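September, workshop notebook – finish trials, 2:15 pm

Picked up the oil trial on the Montes stool seats again. Three coats on the first batch, two on the second, all wiped back after 14 minutes. The thin coats look more even. The end grain still drinks it, so I went over the ends twice before starting the faces.

Nayeli Hinojosa wants the seats sanded to a finer grit before the first coat. I tried it on seat 5 and the oil sat on top and stayed tacky overnight. Went back to our usual grit for the rest and left 5 on the rack for her to look at.
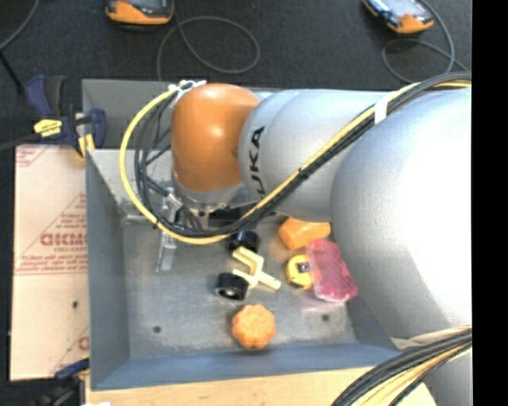 Gray metal bin, loose odds and ends in it.

Humidity in the drying room was up this morning. Moved the rack off the outside wall and put the small fan on low. Seats 1 to 4 are dry to the touch, 6 and 7 are not.

The Brovuson oil is nearly gone. Zurkinano has it in the larger can but delivery is 9 days, so I ordered today. Oily rags go in the water can by the door – I found one folded up on the bench again.

Still to do: second coat on 6 and 7, a ring test with a damp glass on seat 2, ask Cirkalari if they want the undersides oiled or left bare. Full cure is 28 days, no stacking before then.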